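Grewal Stores, Plolusberg branch
**Monthly floor and shelving check, July**

Inspected before opening, 7:15 a.m. Items marked OK need no action.

- [x] Front entrance mat flat, edges taped. OK
- [x] Main aisle clear to full width. OK
- [ ] Rear exit: path clear, but the push bar sticks. Report to Turance for repair.
- [x] Fire extinguisher 19: pin in place, gauge in green. OK
- [ ] Extinguisher 30: inspection tag missing. Replace tag.
- [x] Shelf uprights plumb, no bent posts. OK
- [ ] Household aisle, bay 4: one bracket not fully seated. Unload the board before reseating it.
- [x] Detergent powders checked for split packets. OK
- [ ] Emergency light over stockroom door: out. Larkora work order 251.

Comment on shelving: heavy cartons go on the bottom board. Price tags must stay clipped to the shelf lip and not hang into the aisle at eye level.
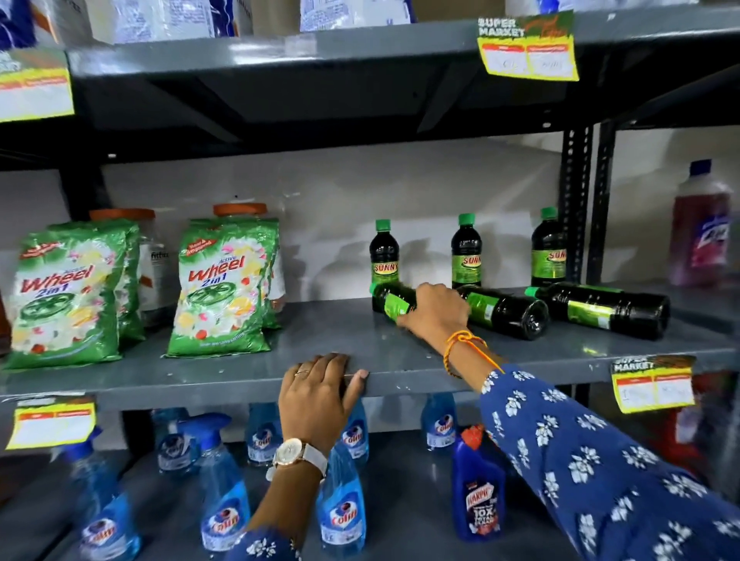
The evening shift asked whether bleach could stay next to the acid descaler if both caps were sealed. It can't. Move the descaler to the far bay and keep a full upright between them.

Comment on stockroom: the step stool has a worn foot on the left side. Tagged out of use. Order the replacement, catalog no. 670, and don't stand on crates in the meantime.

Recheck of open items: before the August count.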